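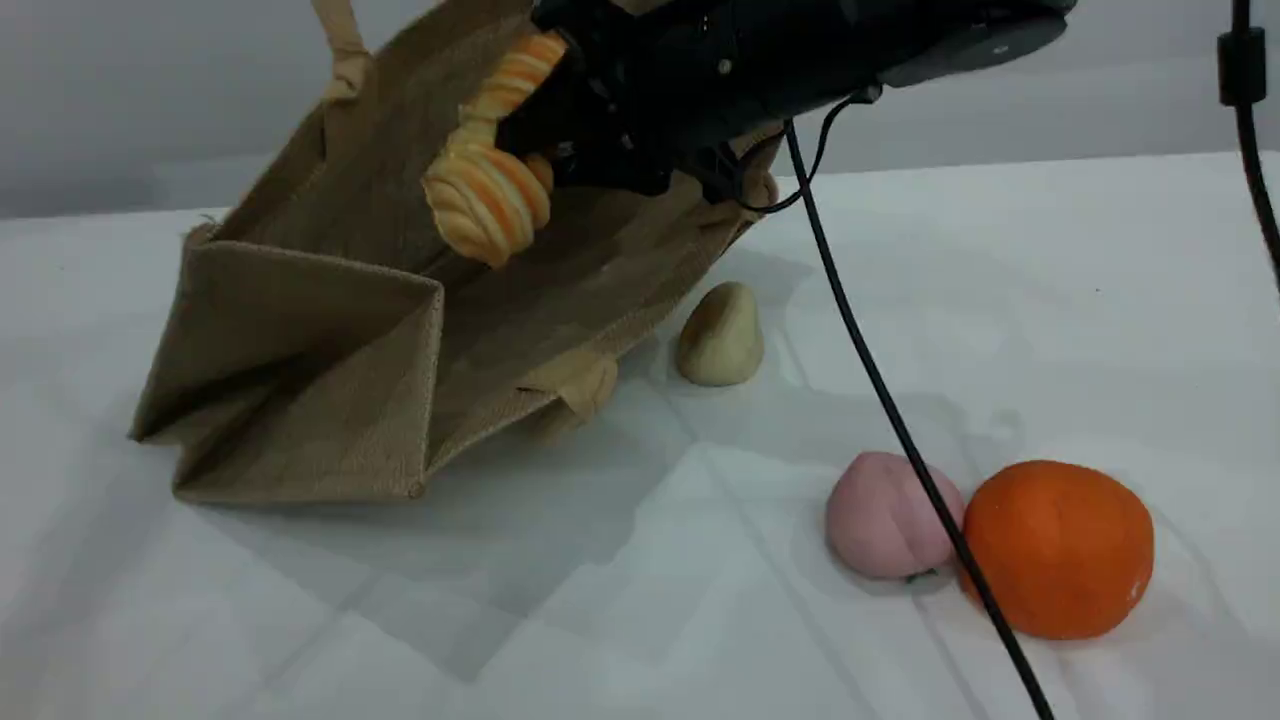 The Urkham site wrote after our last report to ask whether the arm should have been running at all in May, given that the stop fault was already known. Their view was that bag work ought to have been paused on the first occurrence and not the second. We agree, and the procedure now says so.

Haldane bag-handling project
Progress report to the Trarkance fund
July 19, 2025

Status: behind plan, on budget. Bag trials are running again at reduced speed.

What went wrong

The fault is in the force limit. When the gripper is inside a soft bag and the fingers press against the fabric, the wrist sensor reads a slow rise in load. The controller took that rise for the weight of the item and corrected for it. By the time the real limit tripped, the arm had pushed well past the set depth. In the second event it also failed to hold position after the stop and sank by 19 mm before the brakes took over.

No one was hurt. The table cover was torn and one finger pad had to be replaced. The guard was closed both times. We are still treating the sinking as a safety matter, as the same thing could happen during a reset, when an operator has the guard open and a hand near the bag.

Cause

The log from the second event runs to 2243 lines and took us longer to read than it should have, because the brake signal and the sensor data were on separate clocks. Once they were lined up, we found a delay between the stop command and the brake. A setting that belongs to the heavier arm at Fumcombe had been copied over with the rest of the configuration. The load correction is a separate problem and is our own design error.

Work since the last report

The brake setting has been corrected and is now checked at every start. Load correction is switched off whenever the gripper is below the rim of a bag. The cable at the wrist has been looked at as a possible source of false readings, and we found nothing wrong with it.

Trials resumed with soft toy food and a jute tote laid on its side.

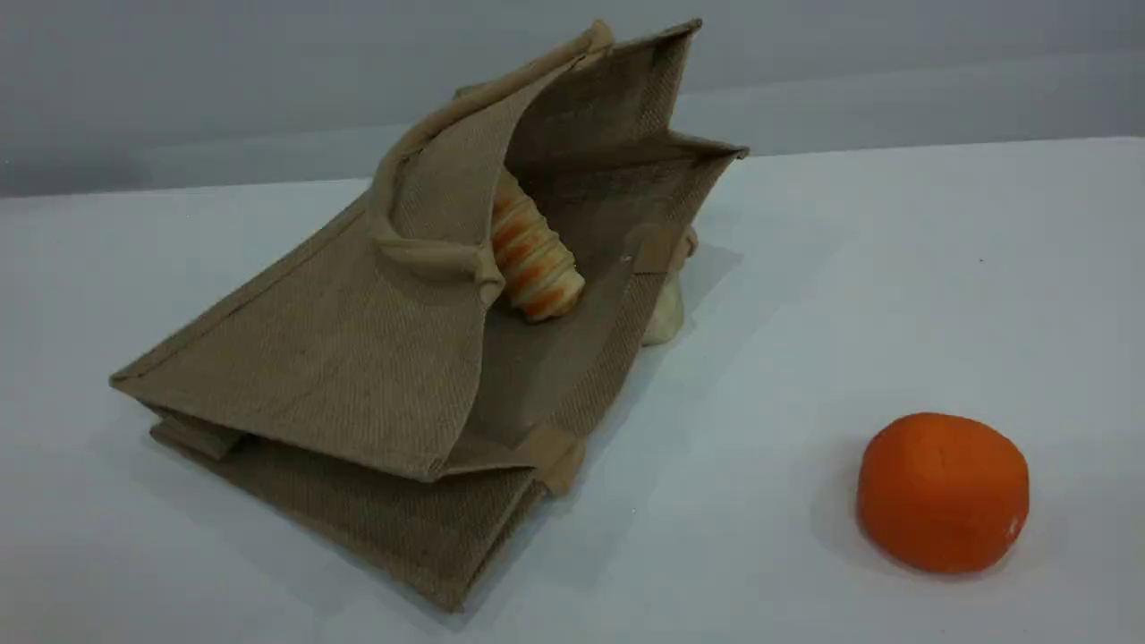

We kept to light items for this stage so that a bad reading would show up against a small load. The stop test is repeated before each session, and the arm has held position every time so far. Speed stays at the reduced setting until the repeat tests are finished.

Still open

The two clocks have not been merged. We have a temporary fix that lines up the logs afterward, but it has to be run by hand. Fumcombe has been asked to check its own settings for the reverse mistake and has not replied yet.

We expect the delay to the project to be around 5 weeks. We are not asking for more money. The spare finger pads and the new table cover came out of the repair line, and the next report will include the full stop test results.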